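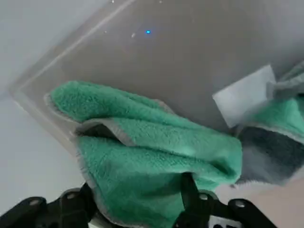

1/ Right, a few of you asked how I look after the towel cell at Taltumen, so have a thread. It's two arms on one table and most of my job is boring little jobs done in the same order every time (I love it, don't judge me).

2/ Fingers first. Power to the arms off, then a soft brush over both black fingers and round the holes, where the fluff from microfibre likes to sit. Themis Tsakiris taught me to do this before coffee and I've never dared change it!

3/ Next I check the finger bolts with the short key. Just a nip. Last month I leaned on one a bit too hard and spent the afternoon hunting for a spare, so yes – just a nip.

4/ Then cables. I run a hand along each arm from the base up to the wrist and look for anything rubbing at a joint. Līga Vaher reckons I should do it from the wrist down. We've agreed to disagree.

5/ Power back on, green light at each base, and I jog both arms slowly over the bin with a cloth in it.

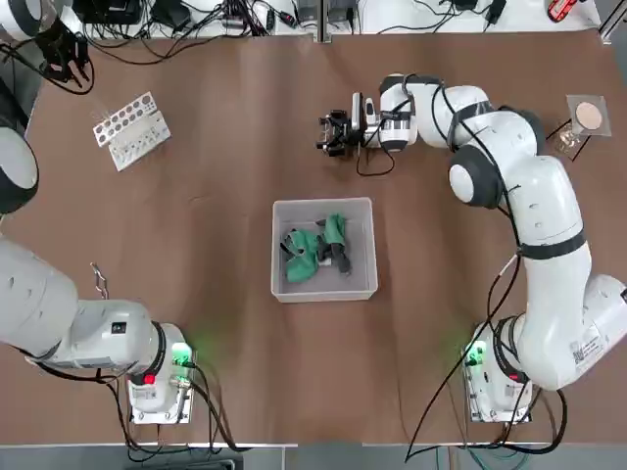 6/ Gripper opening. I close the fingers on nothing, zero them, then try one fold of towel. If it slips I try again with two folds before I touch any settings.

7/ All of it goes in the log. We were at 2,126 grips when I took over in February and it's 3,306 now. The pads get swapped every 500, whether they look tired or not.

8/ Whole lot takes me 18 minutes if the brush is where I left it. Lizeth, if you're reading this, please put the brush back.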